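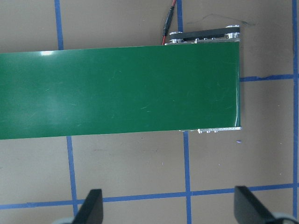 The green conveyor, its drive belt, and the tape grid it sits on.

If you have walked past the back of the Lotutberg shop lately and wondered why there is blue tape all over the table, this item is for you. The new sorting station has moved in, and the people who will be working beside it asked us to write something longer than the usual two lines, so please bear with us (and get a coffee first, if you like).

Most of you know how incoming parts have been handled at Gokalell up to now. A tote comes in, somebody tips it out, and then somebody stands there picking switches, breakers and small bottles apart by hand and setting them down the right way up. It is steady work and we have always had good people doing it, but it is hard on the neck and the wrists, and by 2 in the afternoon you feel every piece. Our sorting crew is 16 people across both shifts, and when we asked them last December what they would most gladly hand over, this was the job almost everybody named.
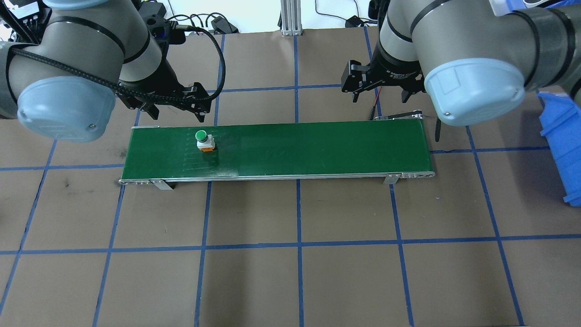 A push-button switch on the belt, with both arms over the conveyor.

The station is part of what we have been calling the Zomeo project. The arms take parts to and from the belt, one piece at a time, and the tape squares give everybody a shared way of talking about where a thing is on the table. It sounds like such a small matter, but it has saved a lot of pointing! The goal for this first stage is modest — up to 200 pieces in a shift, with a person close by the whole time.

And that last part is what most of your questions were about, so let us be plain. No one on the sorting crew is losing hours over this. The jobs do change, though, and it would be silly to pretend otherwise. There will be less standing and picking, and more setting up, checking and deciding what to do with the odd piece that doesn't fit any of the bins. Some of you have told us you look forward to that, and a few have told us you will miss the quiet rhythm of the old way, which we understand very well.

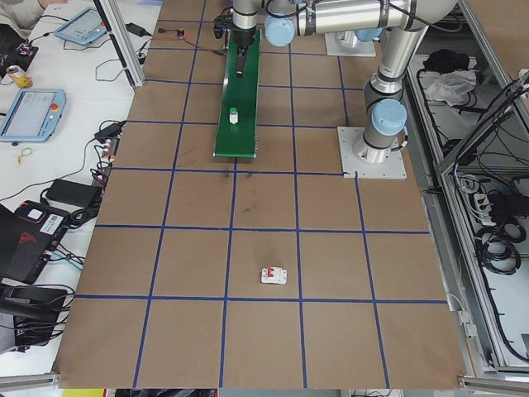
Bottle on the belt, breaker in its square, teach pendants on the desk to the left.

Everyone on the crew will learn to use the teach pendant, with paid time set aside for it. The training comes from Mohammadi, in small groups, and runs to 26 hours in all, spread out so that no shift is left short. You don't need any background in robots or computers. If you would like to go in the first group, put your name on the sheet by the time clock, and if you would sooner wait and see how the others get on, go in a later one. Second shift will get its own sessions, starting at 4 p.m.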